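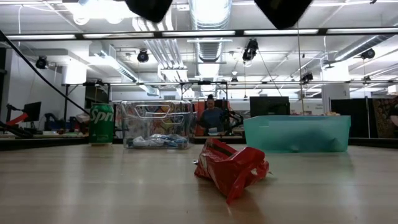 비닐봉지를 모으는 사람과 버리는 사람이 한 공간을 쓰면 언젠가는 전쟁이 난다. 나는 모으는 쪽이다. 정확히 말하면 버릴 타이밍을 계속 놓치는 쪽인데, 밖에서 보면 둘이 똑같아 보인다는 걸 인정한다.

3월에 작업실을 Stonport 건물로 옮겼다. 짐을 쌀 때는 '이번에는 가볍게 간다'고 여기저기 떠들고 다녔다. 그래 놓고 이삿짐 상자 하나에 봉지만 가득 담아 왔다. 상자 옆면에 내 글씨로 '중요'라고 적혀 있었다. 도대체 그날의 나는 무슨 생각이었을까. 계약서는 '기타' 상자에서 나왔다.

그래서 9월이 된 지금에야 정리라는 걸 한다. 반년이면 빠른 편이라고 우겨 본다.

방법은 단순하다. 나무 탁자 하나를 비우고, 뚜껑 달린 투명한 통과 그보다 큰 청록색 통을 올려놓고, 나머지는 전부 두 통 중 하나로 보낸다. 못 들어가면 버린다. 정리 책에서는 통부터 사지 말라고 하던데, 나는 늘 통부터 산다. 통을 사면 이미 절반은 정리한 기분이 드니까. 그 기분만으로 일주일을 버틴 적도 있다.

투명한 통은 Lencho라는 동네 생활용품점에서 샀다. 속이 다 보이면 내가 부끄러워서라도 깔끔하게 쓸 줄 알았다. 완전히 오산이었다. 바닥에 흰색이랑 하늘색 뭉치가 구겨진 채 깔려 있는 게 훤히 보이는데, 나는 조금도 부끄럽지 않다. 사람은 자기가 만든 풍경에 이틀이면 적응한다. 게다가 통이 투명하면 뒤에 있는 알록달록한 그림까지 비쳐서, 지저분한 게 은근히 무늬처럼 보이기도 한다. 인테리어라고 우길 수 있는 경계선쯤 된다.

청록색 통은 반대다. 우윳빛이 도는 반투명이라 안에 뭐가 들었는지 흐릿하게 넘어간다. 이런 걸 만든 사람은 나 같은 인간을 잘 아는 사람이다. 넓적하고 모서리도 둥글둥글해서 인상도 너그럽다. 나는 이 통을 훨씬 좋아한다. 값은 투명한 쪽이 더 비쌌다. 왜 내 양심을 찌르는 물건에 돈을 더 냈는지 영수증을 다시 봐도 모르겠다.

문제는 빨간 봉지였다.

반들반들하고 새빨갛고, 아무렇게나 비틀려서 탁자 앞쪽에 뭉쳐 있는 그 봉지. 왼쪽으로는 은색 조각 같은 게 삐죽 나와 있다. 두 통 사이 앞자리를 떡하니 차지하고 있으니 꼭 심사위원 같다. 이걸 투명한 통에 넣으면 빨간색만 보일 것이고, 청록색 통에 넣으면 보나 마나 탁한 갈색 얼룩처럼 비칠 것이다. 색 때문에 봉지의 거취를 고민하는 데 오전을 다 썼다. 마감이 있는 주였다는 말은 굳이 하지 않겠다.

같은 층을 쓰는 Feven Abera에게 의견을 물었더니 답이 짧았다. "버려." 이 사람은 책상 위에 컵도 두 개 이상 두지 않는다. 내가 이건 두께가 달라서 쓸모가 있다고, 우산을 싸도 되고 신발을 넣어도 되고 여행 갈 때 빨랫감도 담을 수 있다고 줄줄 늘어놓았더니, 마지막으로 여행 간 게 언제냐고 물었다. 대화는 거기서 끝났다.

봉지를 접어 보기도 했다. 세모로 접어서 딱지처럼 만드는 방법 다들 아실 거다. 우리 어머니는 그걸 드라마 한 편 보는 동안 서랍 하나 분량으로 접으신다. 나도 해 봤다. 결과물은 세모라기보다 만두에 가까웠고, 손을 떼자마자 스르르 풀렸다. 얇은 흰 봉지는 그나마 말을 듣는데 반들거리는 놈들은 고집이 세다. 접힌 자국을 온몸에 새기고도 절대 접힌 채로 있지 않는다. 어딘가 존경스러운 데가 있다.

참고로 내가 모은 봉지는 전부 76장이었다. 세 본 건 내기를 했기 때문이다. Feven은 60장을 불렀고 나는 40장을 불렀다. 커피는 내가 샀다. 자기 살림을 남보다 모르는 사람이라는 사실까지 덤으로 확인했고, 커피값보다 그쪽이 더 쓰렸다.

분류 기준도 몇 번이나 바뀌었다. 처음에는 크기로 나눴다. 그러다 중간 크기가 너무 많아서 두께로 바꿨고, 두께는 만져 봐야만 아니까 색으로 바꿨고, 색으로 나누다 보니 흰색이 절반을 넘었다. 결국 마지막 기준은 '지금 손이 닿는 통에 넣는다'가 됐다. 돌고 돌아 이사 전과 같은 방식이다. 그래도 그때는 통이 없었다. 발전은 발전이다.

탁자에는 스프라이트 캔도 하나 서 있다. 초록색이라 청록색 통이랑 묘하게 한 세트 같은데, 정리 대상은 아니다. 정리할 때 곁에 탄산음료를 두는 건 내 오랜 원칙이다. 한 모금 마실 때마다 쉬고, 쉴 때마다 휴대폰을 보고, 휴대폰을 보다가 수납함 광고를 본다. Fultix라는 데서 나오는 봉지 전용 디스펜서가 있다는 것도 그렇게 알았다. 벽에 붙이고 위로 넣어서 아래로 뽑아 쓰는 물건이다. 장바구니에 담았다가 뺐다가 다시 담았다. 봉지를 정리하려고 산 통에 안 들어가는 봉지를 위한 통. 이 문장을 소리 내어 읽고 나서야 뺐다.

(완전히 뺀 건 아니고 '나중에 구매'로 옮겼다.)

중간에 Rustness 원고 건으로 전화가 와서 한참 서서 통화를 했는데, 말하는 내내 손으로는 봉지를 만지작거리고 있었던 모양이다. 저쪽에서 과자 드시냐고 물었다. 아니라고 하면 더 이상해질 것 같아서 그렇다고 했다. 맛있게 드시라는 인사까지 받았다. 다음 회의 때 과자 취향을 물어보면 뭐라고 대답할지 지금부터 정해 둬야 한다.

아무튼 오후 네 시 현재의 상황은 이렇다. 흰 봉지는 주방 서랍으로 갈 몫을 따로 빼 두었고, 찢어진 것들은 버렸고, 어느 가게 것인지도 모를 두꺼운 봉지 몇 장은 '선물용'이라는 새로운 이름을 얻었다. 누구에게 어떤 선물을 줄 건지는 미정이다. 이름이 생기면 버리기가 어려워진다는 걸 알면서 또 붙였다.

빨간 봉지는 결국 청록색 통에 넣었다. 예상대로 좀 탁하게 비친다. 보기 싫어서 그 위에 흰 봉지를 덮었더니 이번에는 뚜껑 생각이 간절해졌다. 이 통에 맞는 뚜껑을 따로 파는지 내일 Lencho에 가서 물어볼 생각이다. 간 김에 서랍 칸막이도 좀 보고. 봉투 필요하시냐고 물으면 이번에는 괜찮다고 대답하는 연습을 해 두었다.

혹시 세모 접기가 안 풀리는 비결을 아시는 분은 댓글 부탁드린다. 끝을 어느 쪽으로 밀어 넣는지가 늘 헷갈린다.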